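Zoltham Build FAQ

Search this site... Go

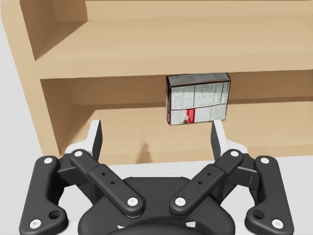 I keep getting the same emails about the shelf-picking arm I'm building in the shared workshop, so I've put my answers in one place. Last updated 7/10/25. If yours isn't covered, leave a comment and I'll get to it (slowly, I have a day job).

What is Zoltham, exactly?

It's an arm with a two-finger gripper that takes food boxes off a shelf and puts them on a counter. That's the whole job! I started it for my kitchen, where the good cereal lives too far back. Tyson Sawatzky came up with the name and I never got around to changing it.

Why do you spend so much time in simulation?

Partly money, partly nerves. I broke 3 printed fingertips in my first week with real hardware, all by driving them into the edge of a shelf. In the simulator I can ram the board all evening and just hit reset. The wrist view is where I do most of my thinking, with the linkages down low and the box sitting up ahead of the fingertips, because that's the view the real arm will have to work from too.

Why that kind of gripper?

I wanted linkages that would put up with me being a little off. A plain parallel jaw would be easier to model, and Ainhoa Prieto still tells me I should have gone that way. She may be right. But I like how the adaptive style settles around a box that isn't quite square, and I'd already cut the links by the time she said it.

What's the hardest part?

Headroom, by a mile. When the top of a box is almost up against the shelf above it, you can't lift first and pull second. You have to come in level, close gently, and slide it straight out toward you. My first version always added a little lift after closing — great on an open table, terrible on a shelf. I took the lift out in June and the planner got a lot calmer.

Does the box have to face forward?

For now it helps. I line mine up with the wide side facing out and make sure the fingers open wider than the box before they go in. Turned boxes are on the list. Océane Melnyk has a branch that works out the angle first, and I'm going to merge it as soon as I understand it.

Can it read the labels?

No. The small print on my box model is a blur from the wrist view anyway, so there's nothing much to read. I pick by shape and position. If you want it to tell crackers from cookies, you'll need a sharper texture or a second camera up close, and I haven't tried either one.

Why is your shelf so plain?

I modeled it smooth on purpose to keep the rendering quick on my old laptop. Wood grain can come later. Harvey Dufour made a version with a busy texture and it slowed me down to a crawl, so I went right back.

What do I need to build one?

A workbench, a printer you trust, a drill press for the link holes, and patience. My parts list has 11 lines and most of it is fasteners. Drill the links clamped together in pairs so the left and right sides match — mine didn't at first, and the fingers closed crooked.

Can I come and see it?

Sure, if you're a member of the workshop or come along with one. Ask for Zdenka Petkov at the front desk and she'll point you to my bench. Please don't press the green button before I get there.

3 comments · 2 shares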